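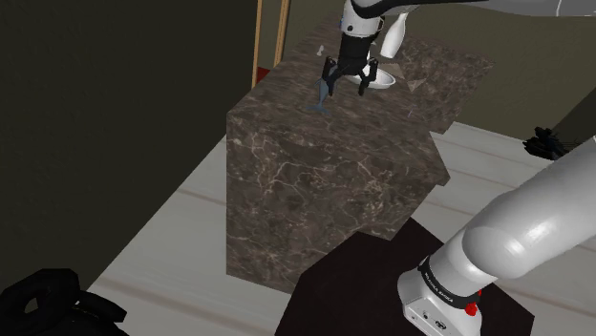

El banco virtual de Rukska se preparó antes de montar el brazo en el taller compartido de Clandivstead, con el fin de ajustar la planificación de agarres sin ocupar la máquina. La simulación reproduce un solo brazo con pinza de dos dedos sobre una encimera de mármol marrón. Los objetos se colocan sin orden fijo; el cuenco blanco queda en parte oculto tras la pinza cuando esta desciende, situación que penaliza la estimación de pose desde la vista exterior. Se ejecutaron 200 episodios, con un límite de 2000 pasos por episodio.

Para el contacto se recurrió a la vista cercana. Los objetos de contorno irregular exigen comprobar por separado el apoyo de cada dedo.

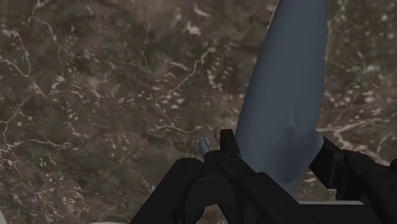
Figura 2. Pinza de dos dedos en torno al objeto azul pizarra, vista cercana.

De los 200 episodios, 191 terminaron con agarre estable según el criterio de Marwat y Sundqvist.

Compartir · 12
Comentarios (2)

Bhutto: ¿Qué coeficiente de fricción usaron en las yemas?

Kernska: Falta la tabla de fallos por objeto.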